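The Orange Towel

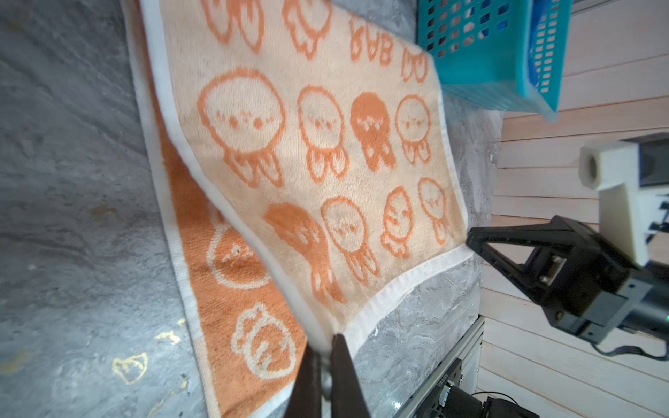

by Lemlem Kahsay
Short fiction, February 2020

My aunt had a rule about towels. You fold them the long way first, then in half, then in half again, and the edge with the white border must look at you when you open the cupboard. She taught me this when I was seven, in the apartment above the Lavero bakery, and I have folded towels like this in every place where I lived after. I never asked her why. When I came back to empty the apartment, I found the cupboard full of white borders, all looking at me.

I had three days. The landlord, Mr. Diệp, was polite and also he was in a hurry. He gave me the key and said the new people would come on Monday, a young couple, very quiet. I said my aunt was also very quiet, and he agreed with me, but I think he had already forgotten how she spoke.

The first day I did the bedroom and the papers. The second day I did the kitchen until noon, and then I began with the cupboard. I carried everything to the gray marbled counter, because it was the only clean surface that I had left. The sheets went in one box. The small towels went to the animal shelter on Andside Road. I worked fast and I did not look much. Then I put down a towel that was peach on one side and dark orange on the other, and I stopped.

It had little sea creatures printed on it. In our family we had a long argument about them. I said they were octopuses. My cousin Khải said they were jellyfish. He was not my cousin by blood, he was the son of the neighbor, Mrs. Lương, but he ate with us four evenings in the week and so we called him cousin. He said an octopus does not have such a round head. I said a jellyfish does not have a face. My aunt, who was frying onions, said that neither of them has red cheeks, and we should wash our hands.

The towel was for the swimming pool in Misdale. There was only one, and we were two children. So whoever came out of the water first got the dry towel, and the other one got it after. I was the better swimmer, but Khải was the better cheater. He would say his stomach was hurting, and climb out, and when I arrived at the steps he was already sitting there with the creatures around his shoulders, completely healthy.

One time I was so angry that I pulled it from him, and he fell on the tiles and cut his chin. There was not much blood, but he shouted as if there was. My aunt did not shout. She pressed the towel on his chin with one hand and held my wrist with the other, and we walked like this to the bus, the three of us, and on the bus also. At home she washed the towel in the sink with cold water and salt. She said to me, "You see, it goes out. But you must do it the same day."

I stood at the counter and thought about this sentence for a while. Khải and I had not spoken since the January of the year before, when we had a disagreement about money. The money was 170 dollars. It is embarrassing to write the number. He said that he had paid it back to my aunt, and I said she never told me so, and then both of us said other things, which were not about money.

I took my phone and spread the towel so that the creatures showed. They were upside down to me, and I did not turn them. I sent him the photograph. I did not know what to write with it, so I wrote: Octopus.

After that I finished the cupboard. I taped the boxes and wrote on them with the marker. I swept the hall. It was already dark when the phone made its sound, and I had to look for it, because I had put it under the newspapers.

He wrote: Are you at the apartment?

I wrote yes.

He wrote: I am 18 minutes away. Do not give it to the shelter.

And then, when I was already filling the kettle, he wrote one more time: Jellyfish.

I took down two cups from the box where I had packed them, and I unwrapped them. I folded the towel the long way, then in half, then in half again, and I put it on his side of the table.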